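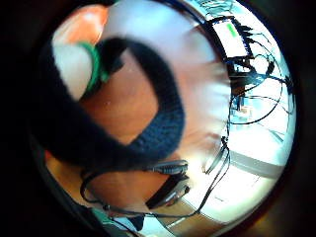 Do wool wash bags really stop felting, or is it just marketing?

Asked by Leen Masri, 7th December

I have a hand-knit navy scarf from my aunt and I'm tired of washing it in the sink. Sundley sells a mesh wash bag that claims you can put any wool in the machine "without worry". I don't buy it. My washer has a wool cycle but it still spins at 700 and there's no way to turn that down. Has anyone tried this with something they'd hate to lose?

2 answers

Bernd Schmieder
I'd be doubtful too. A bag stops snagging – it does nothing about heat or rubbing, and those are what felt wool. Check the yarn first. If the label said superwash, you'd probably be fine with no bag at all. If you don't have the label, assume it isn't. I knit a swatch from the leftover yarn and run that through the cycle before anything else goes in. Measure it before and after. Mine lost around 2 cm on a supposedly gentle program, so that sweater still gets done by hand. Cool water, no wringing, roll it in a towel, dry it flat. It takes me ten minutes, and I only do it a couple of times each winter.

Marilou Navarro
Used the bag all last year, no problems. Mostly acrylic though so maybe that doesn't count. Don't bother with the special wool detergent, I got Ikero and couldn't tell it from the cheap stuff.

Comment from Leen Masri: No leftover yarn, sadly. I'll ask my aunt what it was.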